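Last updated: October

Helpers wanted for a two-arm cup packing build, Cotano shared workshop

We are looking for 2 people to join a small build at Cotano. The job is easy to state: two robot arms on one table pick up paper coffee cups with lids and set them into cardboard carriers, the kind with a slot on each side. Getting it to do that all afternoon without someone standing over it is the part we need help with.

The group is six people right now. Vasiliki Stefanou looks after the arms and the control code. Emiko Nagano designs and prints the gripper parts. The rest of us do wiring, fixtures and testing.

What you would be doing

Person one works on grippers. You should be comfortable with CAD and a 3D printer, and willing to reprint the same bracket many times. Paper cups crush easily and the lids pop off if the grip is too high. Emiko has a folder of earlier versions and will go through it with you.

Person two runs trials and keeps the log. We are at trial 466. Each one gets a line in the spreadsheet: start position, which arm moved first, result, notes. No programming needed, though a little Python would help. You need to be patient and write clearly.

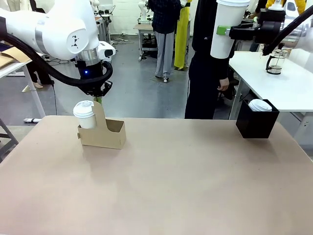
Sessions are Sunday from 1 p.m. until we get tired, usually early evening. We ask for two Sundays a month at minimum. There is a short safety talk before your first session, and everyone learns where the stop buttons are before anything is powered up. Tie back long hair and leave loose scarves at the door.

This is unpaid. Workshop fees are covered while you are on the build, and so are filament and cups. You must be 18 or over. If you want to write up your part for school or a portfolio, that is fine, just ask Vasiliki first so she can check what is ready to share.

To apply, send a few lines to Vasiliki through the Cotano members' board. Say which role you want and tell us about one thing you have built or fixed. A link or a couple of photos is enough. We don't need a resume. We will answer everyone and invite people in for a trial session before deciding.

Recent posts

Dukon lathe: sign-up sheet moved
Bruvis laser cutter back in service
Wanted: bench power supply, any condition
Mwakyusa bike trailer build, second call for welders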